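Teaching the Prustar gripper kit to open a drawer

Mount the gripper, run the Strebel setup tool, and wait for the status light to go steady. Load the drawer routine from the Kokberg pack and set the speed to 4 for the first tries.

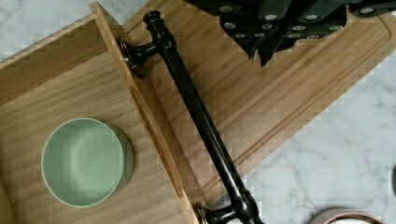
The pull routine needs two taught points: one over the handle, one where the drawer should stop. Jog the arm slowly between them and save each. Dark, glossy bar pulls like this black one can throw off the depth reading -- if so, enter the handle height by hand. Keep small dishes low in the drawer so the fingers clear them.

Run it 6 times before raising the speed.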